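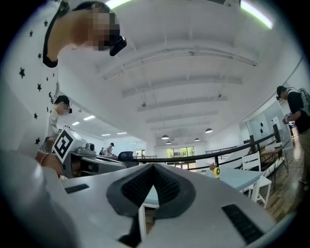
Star-print shirt, arm up.

Home | Reviews | Archive | About | Write to us

Search reviews... Go

About Dirnell

Dirnell is a film review site. We watch movies, mostly in theaters and mostly in the evening with people who paid the same as we did, and then we write down whether we'd pay again. The answer is usually no. That isn't a pose. Most movies are made by people who had two good scenes and a release date, and we'd rather say so than hunt for something kind to put on a poster.

The site was started by Wubit Woldemariam and Tormod Moen, who had both been writing for a weekly listings paper called Lencho. Lencho ran star ratings. Over the years the stars crept upward, until three meant bad and four meant the reviewer had stayed awake. Tormod went back through the files when he left and found 760 reviews under his own name, of which 20 got fewer than three stars. He has seen a lot more than 20 bad movies. He blames himself for most of it and the advertising desk for the rest.

So we have no stars, no thumbs, no percentages and no letter grades. A reader once wrote to ask how she was supposed to know what we thought of a picture. We suggested the second paragraph.

How we work

Every review is by one person who saw the whole film. If the writer left early, the review says when. We don't review from trailers, and we don't review from a link with somebody's email address stamped across the middle, unless there is no other way to see the thing, and then we tell you that too.

We go to press screenings when invited, which is less often than it used to be. The distributor Gevberg stopped inviting us after Mahlet Hadgu's piece on their third wedding comedy in a row. It was a fair review. The bride had a job at a magazine, the groom had a dog, and the dog had the only close-up anyone in our row reacted to. We now see Gevberg releases on opening night and pay for the popcorn, and we haven't noticed the reviews getting any worse for it.

Pieces run between 500 words and whatever the film can stand. Romantic comedies tend to get the longer ones, oddly enough, and that's mostly Mahlet's doing. She believes it is the hardest kind of movie to make and that hardly anyone currently making them has noticed. Her test is whether the two leads would have anything to say to each other on the drive home from the airport. (It is always the airport.)
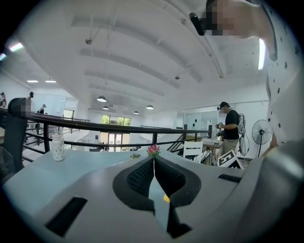

Speckled bottle and pink flowers, upstairs by the railing.

Who writes here

Wubit Woldemariam edits the site and reviews drama, courtroom pictures and anything running over two and a half hours. She has never agreed that a film "needs" to be that long, though she'll admit a few got away with it.

Tormod Moen covers thrillers and horror. He is suspicious of twist endings and has been known to write the twist on his ticket stub before the credits are over. He won't print it in the review.

Mahlet Hadgu does comedy and romance. See above.

Thabiso Pillay writes on documentaries. He wants to know who paid for them, and if the film doesn't say, he goes and asks. Some of his best pieces are mainly lists of people who didn't call back.

Hemi Tamihana handles reissues and old movies. You'd think this would be the cheerful job. He reports that plenty of restored classics were better off blurry, and he has a standing argument with anyone who uses the word "timeless" - we cut it from his own copy once and heard about it for a month.

Money

We have a small number of paying readers and one sponsor, the ticketing service Tokaron. Tokaron sells tickets to the same movies we tell you to skip, so you may reasonably wonder how long that will last. So do we. They don't see reviews before they go up, and they've never asked to. If they ask, we'll mention it on this page.

We don't accept travel, set visits, gift boxes or dinners with the cast. Someone sent us a crate of branded candles in October and it went back the same week.

Corrections and complaints

If we got a name, a date or a plot point wrong, write and we'll fix it with a note at the bottom of the piece. If we got your favorite movie wrong, write anyway. We print a selection of these letters, and the angry ones are often better argued than the review was. We don't take down old pieces, including the ones we regret. Tormod's rave for a submarine musical is still up, and he would like it known that he was 70 minutes late for dinner that night and not himself.

Page last revised July 2018

Contact: use the Write to us form | Copyright Dirnell, all reviews property of their authors | Back to top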